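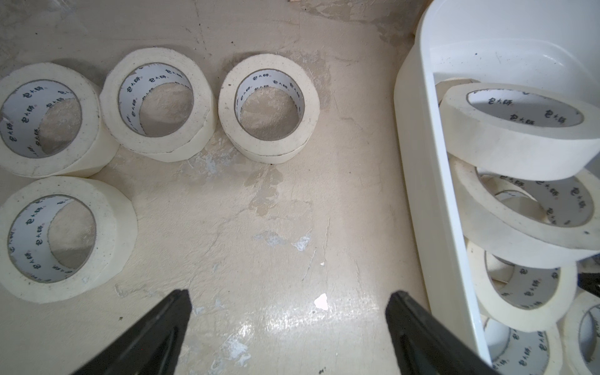
¿Por qué empezar una charla de almacén por la cinta de carrocero? Porque es lo que más se nos pierde en obra, y lo más barato de ordenar.

Notas, bloque 2 (20 minutos, no pasarse)

— Saludar, dar las gracias a Cekon por la sala.
— Situación en Mamstead: 300 rollos al año, la mitad a medio usar. Cinta en el suelo, en cajones, en la furgoneta. Preguntar a la sala quién lo tiene igual.
— Polvo: el canto pegajoso lo coge todo. Luego la línea de pintura sale mordida. Enseñar la muestra de Pritchard, pasarla por las filas.
— Regla única: cubo grande, un solo tipo de cinta por cubo. Nada de mezclar con la de embalar. Limpiar el fondo antes de llenarlo, esto se olvida simpre. 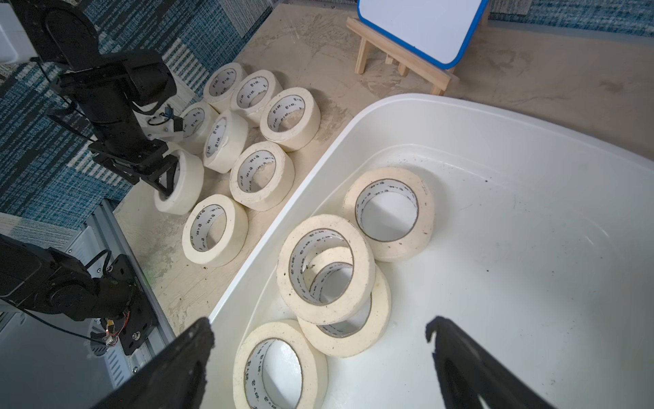
Rollos en el suelo y en el cubo blanco, zona de cintas.

— Ojo: los rollos con manchas, aparte. Valen para etiquetar o sujetar plástico, no para perfilar.
— Pedido a Clorkedetti solo cuando queden 8. Antes no, que luego se resecan en la estanteria.
— Si sobra tiempo, lo de los núcleos de cartón. Si no, saltar a brochas.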